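Décalage

Le poste 2 de l'atelier Dritton redémarrait toujours dans le même ordre : l'alimentation, le bus, les codeurs, puis le planificateur. Ce dernier s'appelait Viden. Il tenait dans un seul processus et n'avait pas été recompilé depuis mars.

L'ingénieure de nuit lut le journal avant d'ôter son manteau. À 3 h 40, Viden avait rejeté une trajectoire. Motif : collision prévue avec un objet absent du modèle. Elle relut la ligne. Un planificateur ne peut pas prévoir de collision avec un objet qu'il ne modélise pas. Le message n'existait d'ailleurs pas dans le code source, elle le vérifia par une recherche sur tout le dépôt, puis sur les dépendances. Zéro occurrence.

Elle rejoua l'épisode en simulation. La trajectoire passa. Elle le rejoua avec le bruit capteur enregistré – elle passa encore. Elle compara les deux nuages de points et trouva un écart de 12 millimètres le long de l'axe y, constant, sans dérive. Un étalonnage faux donne un écart qui croît avec la distance. Celui-ci ne croissait pas. On aurait dit que la table entière avait été translatée, puis que quelqu'un avait oublié de le dire au modèle.

Le contrat avec Mwakyusa prévoyait que la tâche de coupe soit livrée avant le matin. La tâche était simple sur le papier : approcher la feuille, l'aligner sur la grille du massicot, dégager le bras, libérer la place pour la lame. Le cube jaune servait de repère à la perception. Il ne devait intervenir dans aucune contrainte.

Elle ouvrit le fichier de scène. Massicot, feuille, cube, plan de travail. Quatre entrées, les poses estimées, les covariances. Rien d'autre.

Elle lança la tâche à vitesse réduite, 40 % du nominal, la main près de l'arrêt d'urgence.
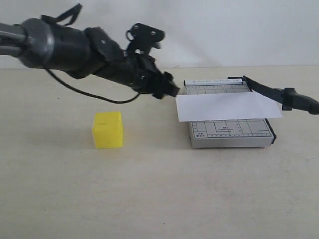 La boucle de commande tenait sa fréquence. Les couples restaient dans l'enveloppe. À l'étape 49, Viden suspendit l'exécution et demanda une nouvelle estimation de pose, ce que le protocole Codon autorisait sans le recommander. La réponse arriva en une dizaine de millisecondes. L'écart en y avait disparu. À sa place, le fichier de scène comportait une cinquième entrée, sans nom, sans maillage, avec une covariance nulle.

Une covariance nulle signifie une certitude absolue. Aucun capteur de l'atelier ne pouvait en produire.

Elle nota la pose de l'objet et la reporta dans le repère de la pièce. Les coordonnées tombaient hors de la table, à hauteur d'épaule, devant la console. Elle recula d'un pas et demanda une nouvelle estimation.

Le fichier se mit à jour. L'entrée avait reculé de la même distance.

Elle resta un moment à regarder le curseur. Puis elle créa un ticket, catégorie perception, priorité normale, et dans le champ « objet » elle inscrivit : opératrice, à ajouter au modèle. Viden accepta la trajectoire à la première tentative.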